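The Plundosby Weekender
Full-grain leather and waxed canvas holdall, by Solís
$249

Colors: Tobacco / Navy / Olive (back in stock 18 December 2025)

There is a certain kind of bag that every man seems to inherit a version of, usually a nylon gym thing with somebody's company logo on the side, and he goes on using it for weddings and long weekends and the odd work trip until the zipper finally gives up. We've all been there (I carried mine for far too long, and my wife would be happy to tell you just how long). The Plundosby is what I'd hand to anyone who has reached that point and would like to walk into a hotel lobby looking as though he planned the trip.

It was drawn up by Eliseo Huerta, who has been cutting leather for Solís since before we opened the shop, and it has his fingerprints all over it. The handles are a touch longer than you'd expect, so they slip over the shoulder of a heavy overcoat without a fight. The base is a single piece of leather with five brass feet, and the canvas is a dry wax finish that won't come off on a pale pair of pants. I worried about that one myself, as I wear a lot of cream in the summer and have ruined at least two good pairs with cheaper bags.

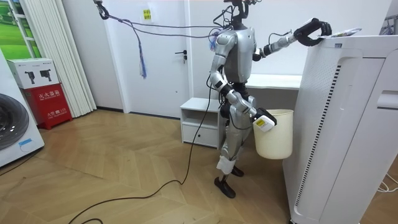 Inside you'll find one big compartment, lined in striped cotton, with a zip pocket on one wall and two open slips on the other. We did talk about adding a laptop sleeve, and went back and forth on it for most of October, but every sample with a sleeve in it sat stiff and boxy and lost that nice slouch when half full. If you need to carry a computer, the Zutell folio ($109) slides in flat along the back and comes out again at security with no fuss.

As for what fits: a spare pair of shoes in their bags, three shirts, a sweater, a pair of jeans, a wash kit and a paperback, with room left over for whatever you end up buying while you're away. A blazer will go in too if you fold it inside out at the shoulders and lay it on top last.

Details
Waxed cotton canvas, vegetable-tanned leather trim
Solid brass zipper and hardware
Removable shoulder strap with leather pad
Length 20 in.
Capacity 30 liters
Fits most overhead bins, though please check with your airline

Looking after it
Brush off dry mud and sponge the canvas with cold water, no soap. The leather likes a little neutral cream twice a year, and it will darken where you hold it, which I think is the best part of owning one. Please don't put it in the washing machine. If the wax starts to look thin along the folds, bring it by the shop and we'll redo it for you while you have a coffee.

Monogramming
Up to three initials, stamped on the luggage tag, blind or in gold. Stamped bags can't be returned, so do be sure of your letters!

Goes well with
Nirent wash bag in matching canvas
Zutell folio, tobacco or black
Solís shoe bags, sold as a pair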